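So I promised a proper comparison of the Listero and Itonetti fingers once I had them both running in the simulator, and it's October already, so get a cup of something warm, because I do go on a bit.

The arm and the controller are the same for every run. Only the gripper model changes, plus whatever I need to fiddle with so the fingers close where I think they close (this ate my first evening, I'm a little ashamed to say).

I went for a toy brick because the studs show you straight away which way it's turned, and because I'm fond of them.
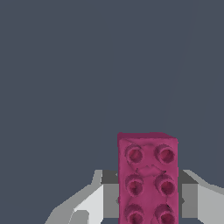 Anyway, the plan was 100 grasps per gripper, all from the wrist camera. Su-chen Chow talked me out of stopping at 60, bless her, and she was right, my numbers were still wandering all over the place at that point.

My favorite thing about the wrist view is that you get to fuss over the pads. I've spent far too many happy minutes staring at exactly where the fingers meet the sides.

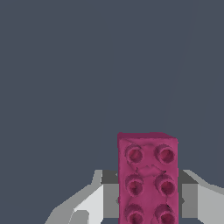 Pink brick between the fingers, studs toward the camera.

A few of you asked about closing speed. I started at 700 ms for a full close and left it there for both, even though the Itonetti model can go a lot quicker. I'd love to do a speed round later, but one thing at a time!

The controller is the plain Cladetti one with 2 settings changed, the force limit and the damping. I tried the Wu controller for an afternoon too and liked it very much, but I kept having to retune it whenever I swapped fingers, and I'd rather be grasping things.

If you want to try this at home, the order I do things in, one post each:

1. Open the fingers wide and get the whole brick in view before you move in. I like it lying at an angle, so the wrist has to do a bit of work.

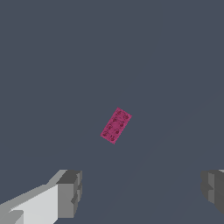

2. Turn the wrist to match the long sides, then come in slowly. Save the joint angles here, you'll want them when you swap grippers.

3. Close, wait a moment, lift, and write down what you got before you reset. I'll post my table once I've tidied up the column names.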